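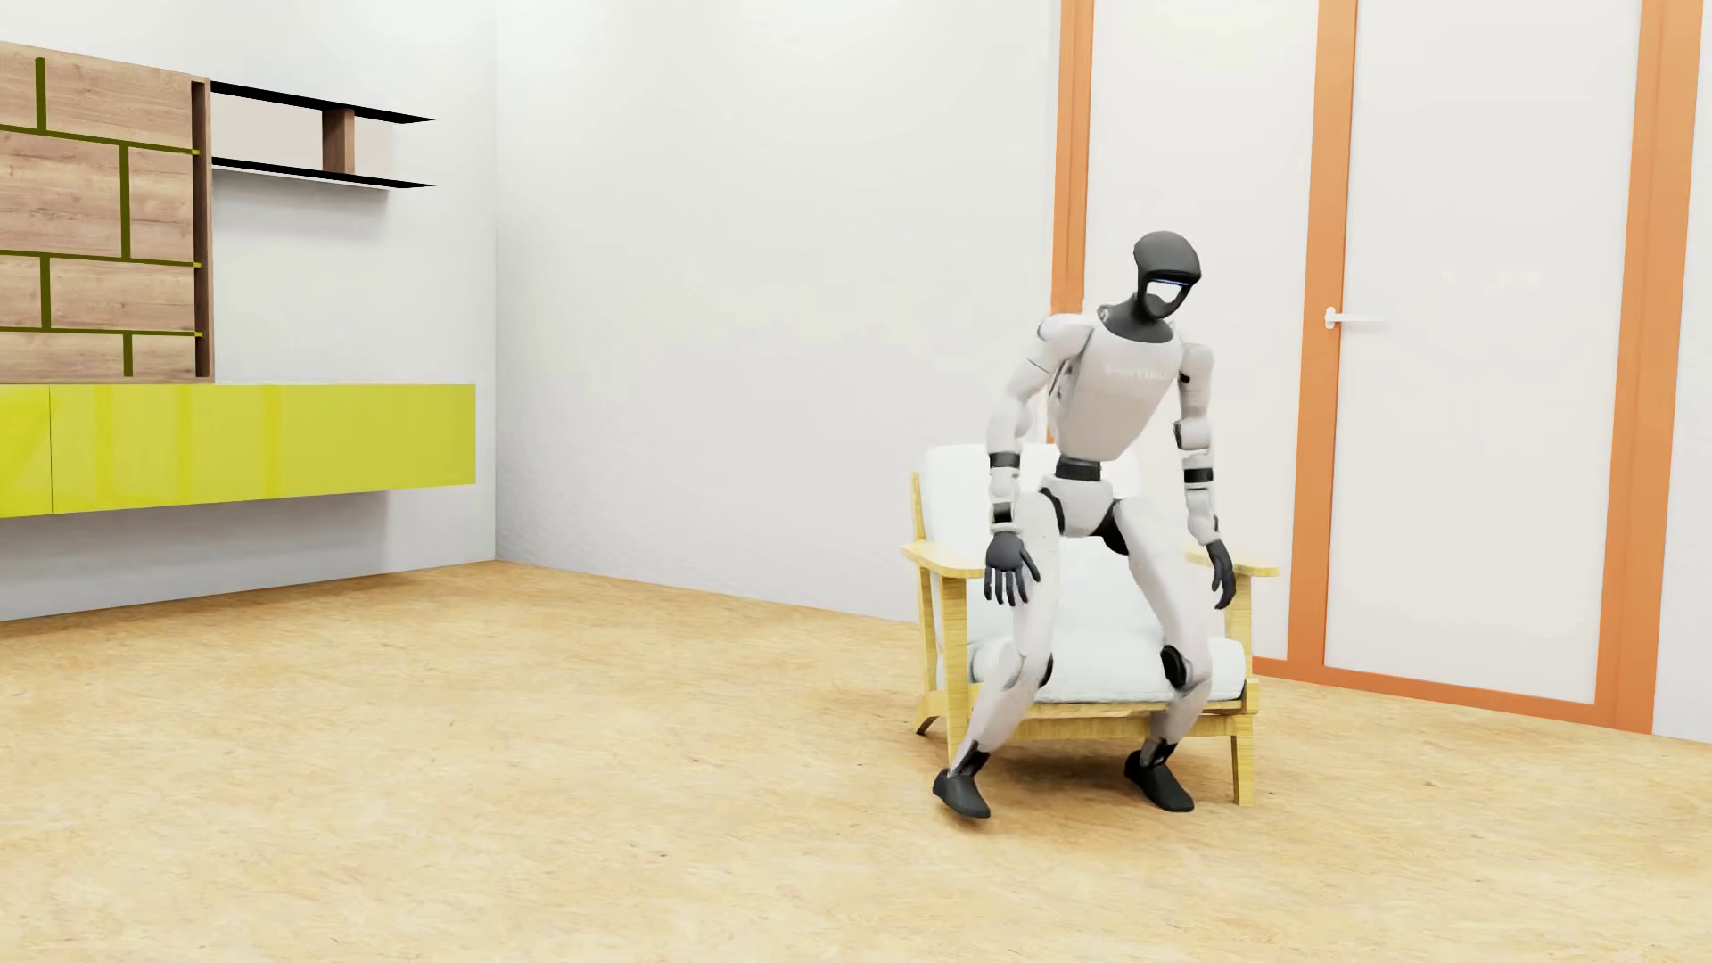 4.2 Home advantage after the schedule correction

Figure 3. A simulated humanoid robot with bent knees in front of a wooden armchair with white cushions.

The claim that home teams in the regional basketball league enjoy an unusually large edge has been repeated so often that it is now treated as a starting point. We are not convinced. The usual source is a count of home wins over a single season, and that count takes no notice of who was playing whom, how far the visitors had traveled, or whether the game mattered to either side by the time it was played.

Our sample covers 227 regular-season games. Two clubs, Carville and Ostgate, share an arena, and the league still lists one of them as the home team whenever they meet. Earlier work kept these games in. We took them out of the main model and report them separately, although there are too few of them to support any claim of their own.

Before correction, home teams won nearly 60 percent of games. Once team strength is entered, the estimate falls, and most of what remains comes from the early part of the season. From February on, the interval around the home effect includes zero. This does not prove that the effect is absent. It does mean that anyone who wants to use it to explain a late-season result is leaning on very little.

The Ikgate record shows the difficulty well. Ikgate lost only 7 games at home and is often described as a hard place to visit. Its home schedule, however, was loaded with weak opponents, and its stronger rivals mostly hosted it instead. With opponent strength held fixed, Ikgate's home record is close to what its away record would predict. Urrego goes the other way: a poor home record that looks ordinary once the run of strong visitors is counted.

Crowd noise is the explanation most often given by coaches, and it was the one favored in Nina's earlier report on the same league. Rigoberto Nina used ticket sales as a stand-in for noise. We have doubts about this. Tickets sold are not people in seats, and good teams sell more tickets – a simple point, but the report does not deal with it. When we add the home team's recent form to Nina's model, the ticket term shrinks to less than half its size and its sign becomes unstable across the two halves of the season.

Referee bias did not do much better. Home teams were called for fewer fouls, but they also spent more time in the lead, and teams in the lead foul less near the end of close games. Leaving out the last two minutes removes a good part of the gap. We could not separate the rest from style of play with the box scores available to us, and we doubt that others working from the same box scores have done so.

Travel is harder to dismiss. The longest trips were followed by lower shooting percentages, but the same trips were also bunched into short road swings, so distance and lack of rest cannot be told apart in this schedule.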